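The Arm on Bench 16 Gave Us Our Afternoons Back

By Katalin Kiss

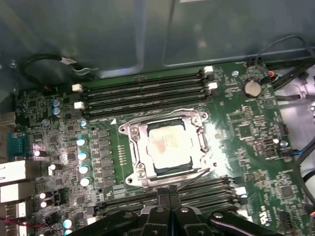
I have worked in computer refurbishing long enough to have a favorite screwdriver and a bad left wrist, and I want to argue for something that gets me funny looks at family dinners. I think the robots are good for us. I mean us on the floor, the people with the wrists.

Our shop, Stinimar, takes in retired office desktops and servers, strips them, tests what can be tested, and sends the decent parts back out to people who need them. Last January we got our first arm. It went onto bench 16, next to the parts washer, and everyone had an opinion before it was even bolted down. Mine was bad. I figured I would be sweeping up stripped screws and bent pins by lunchtime.

There were bent pins, in fairness. The first month was rough. Kristóf Sárközi, who looks after the software, slept very little and ate a lot of vending machine pretzels. But by spring the arm was pulling memory and unplugging the easy cables on the common models, and I noticed I was going home without ice on my hand.

People who haven't done this job think taking a computer apart is interesting, and the first fifty times it is! You learn where every maker hides its clips. You get the knack of twisting a stuck heat sink so the old paste lets go. Then you do it a thousand more times, and your thumb knows the push of a memory latch so well that it hurts when you're asleep. We ran 1,811 machines through in our busiest month before the arm. I remember almost none of them.

What I do now is the part I used to rush. The arm hands off a board and I get to look at it properly, under the good lamp, with coffee. Swollen capacitors, scorch marks, a socket somebody was rough with ten years ago. I decide whether it gets a second life or goes to the metals bin, and when it's borderline I get to try to fix it. Try! Under the old quota, borderline meant bin, every time. In the first half year with the arm we saved 902 boards that had a repair note attached, and each one of those notes was written by a person who had time to write it.

That is the change I want other shops to hear about. Speed gets all the attention when automation comes up, and the arm isn't even very fast. Isauro Arellano can still beat it on a tower case he knows, and he will tell you so. What it does is keep going at a dull, steady pace through work that wears people down, and that leaves judgment sitting there on the bench for somebody to pick up.

Now, the worries. I share some of them. Poul Ketilsson, my old lead from when I worked at Vilela, wrote to me after I told him about all this. His point was that a company can take those freed-up hours and simply cut them. He's right, it can. I've heard of shops where the arm came in and four benches went dark. If that had happened here I would be writing a very different piece, and probably a job application.

It didn't happen here for a boring reason: we asked for it in writing first. Before the arm was ordered, those of us on the floor sat down with Berwyn Craddock, the shop manager, and got a one-page agreement. Nobody loses hours in the first two years. Anyone who wants training on the arm gets it on the clock. Repair work pays a step above teardown. Berwyn grumbled about that third item and then signed it, and I think he'd sign it again, seeing what a repaired board brings in compared to scrap.

The training surprised me most. I'm 100 percent not a computer person, which I know sounds silly given where I work -- I know the insides of the things, not how to make them do tricks. But teaching the arm is closer to teaching a new hire than I expected. You guide it, you watch where it hesitates, you learn that it gets confused by loose wires and by shiny spots under the overhead lights. We moved two lamps because of it. Things we'd been doing with our fingers for years had to be said out loud, and in the saying we found out that Isauro and I had been opening the same latch in two different ways and each thought the other was doing it wrong.

We still argue about that latch.

There are jobs it can't touch yet. Rusty screws, anything with glue, those tiny ribbon cables in the slim models. A fair amount of what rolls through our door is still mine from start to finish, and I like those days too. I like them more, probably, for having fewer of them.

So if your workplace is talking about an arm, don't start by asking how many machines it does in an hour. Ask who gets the hours back, and get the answer on paper with a signature under it. Then go and learn how the thing works, because it's fun, it really is, and because the people who know how to teach it are going to have a say in what it does next. Mine starts on a batch of old servers next week, and I've already got a list.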